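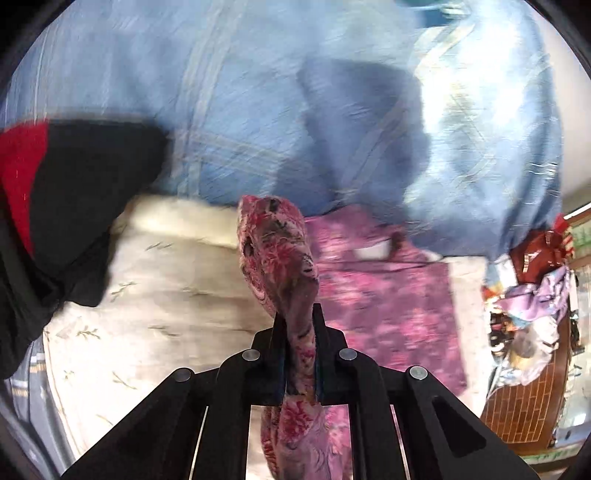 The Scrap Bin Gets a Second Look

Anyone who sews with printed fabric ends up with a bag of it that is too small for a shirt and too good for the trash. Floral prints are the worst for this. The flowers fall where they fall, and a cutter working around them leaves behind strips with half a blossom on one side and a stretch of plain mauve on the other.

Chaimae Benmoussa has been sorting that kind of fabric for most of her working life. She started on the cutting floor at Tristex, a maker of blouses and summer dresses, and left to open Prisska, a two-room shop that sells remnants by weight and teaches people what to do with them. The shop took in its first bag in November and now gets deliveries from dressmakers, quilters and households clearing out a closet.

Her method starts with a flat surface and a pale cloth spread over it. Every piece goes down on the cloth before anything is decided.

"People want to sort in the bag," Benmoussa says. "They pull out a corner, see pink, and put it with the pinks. Then they iron it and there's gray all through it."

Pink is a good example of the problem. A dusty pink print with crimson and dark gray-black in it reads as a dark fabric once it is sewn into something. A mauve-purple piece with bright pink blossoms reads as a light one. Bunched in the hand, the two look closer than they are. Laid flat, they belong in separate piles, and Benmoussa would put them at opposite ends of a quilt.

She sorts by background first, then by the size of the flower, and last by fiber. Most customers do it the other way around, and she has stopped arguing with the ones who mean to wash the finished article often. For them fiber does come first. Cotton shrinks, and a strip of something slippery sewn next to it will pucker after a few trips through the machine.

Shape matters less than beginners think. A roughly rectangular piece is easy to use, and those sell first. Long strips sit in the baskets longer. They make good bindings and ties, and the narrow ones can be braided into a rug or a plant hanger. A strip can also be gathered at the middle and stitched through the neck to make a rosette, with one end puffed up and the other left to hang. Benmoussa puts these on tote bags and the backs of chairs. She picks strips where one strong flower falls just below the gather, so that the color shows when the tail opens out.

The rosettes take a little practice. Pinch too wide and the top goes flat. Pinch too tight and the stitches pull through a thin fabric. She winds the neck with buttonhole thread, goes through it twice with the needle, and leaves the raw edges alone unless the cloth frays badly.

Ironing comes after sorting. Folds that look permanent usually give way to a damp press cloth and a warm iron, working from the wrong side. She does not starch small pieces. Starch makes them pleasant to cut and attracts insects if they go back into storage.

Storage at Prisska is plain. Flat pieces are stacked in shallow drawers with the print facing up. Strips are rolled and stood on end in an old card catalog bought from a school. Anything under 2 inches wide goes into a sack for stuffing, and the sack goes to a woman in the next street who makes draft stoppers. Customers are welcome to dig through it before it leaves.

A beginner's bundle weighs 200 grams and is put together by hand, with one dark floral, one light floral and a few plain pieces to rest the eye. Benmoussa used to fill them with florals only. They looked fine tied up on the counter, and people came back saying that they could not make anything work.

The winter class begins on Friday, January 10, 2025, and covers sorting, pressing and two small projects, a patchwork cushion front and a set of rosettes. Students bring their own scraps. They are asked to bring them unwashed and unsorted, in whatever bag they have been sitting in, along with sharp scissors and a spool of gray thread.

Gray goes with nearly every floral, she says, and a spool of it lasts through a lot of scraps.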